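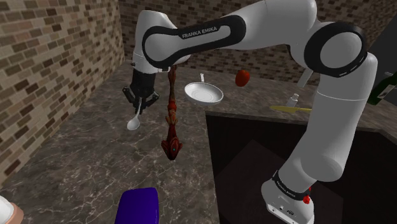

4. Descaling the Jullberg Kettle

1. Unplug the kettle. Yes, at the wall.
2. Fill to the MAX line with equal parts white vinegar and water. Your kitchen will smell like a pickle jar until supper.
3. Leave for 23 minutes. 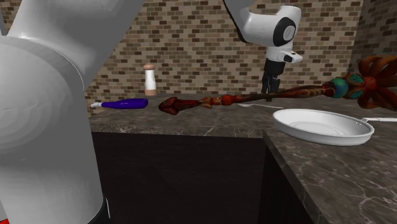 4. Pour it out and rinse twice. Scale that survives gets a second round.

Note: Lemon juice works too, but costs more and brings seeds.

CAUTION: Never scrub the inside with steel wool. The warranty has opinions on this (see Section 9).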